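The Last Bus to Hostov

My grandmother kept the café at the Hostov bus station for so many years that the drivers set their watches by her soup. I was eleven the summer she let me help, and by help I mean I was handed a cloth and pointed at the tables.

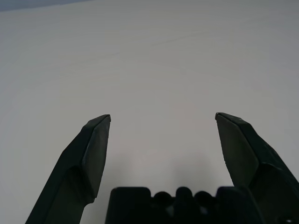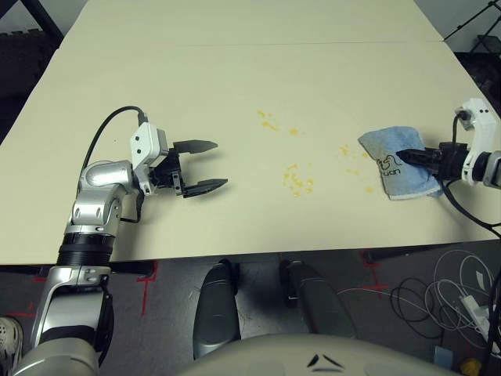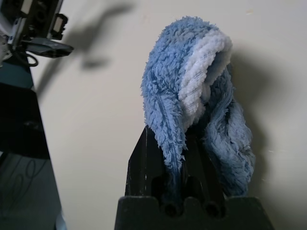

The café had one rule, and it was that you did not close until the last bus had gone. The timetable said ten past nine. The timetable had been printed in some far-off office by people who had never met the hill road in the rain, and so the last bus came when it came, and we waited for it with the lamp on over the door and the radio turned low, my grandmother doing her sums on the back of a Prestier sugar bag.

One Tuesday in June it was very late indeed. The soup had gone down to the bottom of the pot. There was one customer left, an old man in a brown hat with a suitcase tied up in string, and he had been turning the same empty cup around on its saucer since before dark. He told us he was going to see his brother. They had not spoken in a long while, on account of a field — or really on account of a fence across the field, he said, and then he thought about it some more and said it might have been a goat.

"And what will you say to him?" my grandmother asked, because she was never shy about other people's business.

"I had it all worked out," he said. "But the bus is so late, I've worn it through."

She got up then and cut him a slice of the plum cake she had been saving for Sunday, and she cut me one too, and after looking at the knife a moment she wrapped what was left in a clean towel and set it on top of his suitcase.

"Say you brought cake," she told him. "Nobody can shut a door on cake. You can get to the goat afterward."

The number 83 came down the hill at last with one headlight out and the driver full of apologies. The old man climbed aboard holding the towel against his coat with both hands, as you would carry a cat, and he took the seat right behind the driver. I ran out to wave, and my grandmother stood in the doorway with her hand up against the lamp.

The towel came back in the fall, by mail, washed and ironed flat. Folded inside it was a little paper bag of plum stones, and a note in two different handwritings asking whether she would mind sending the recipe.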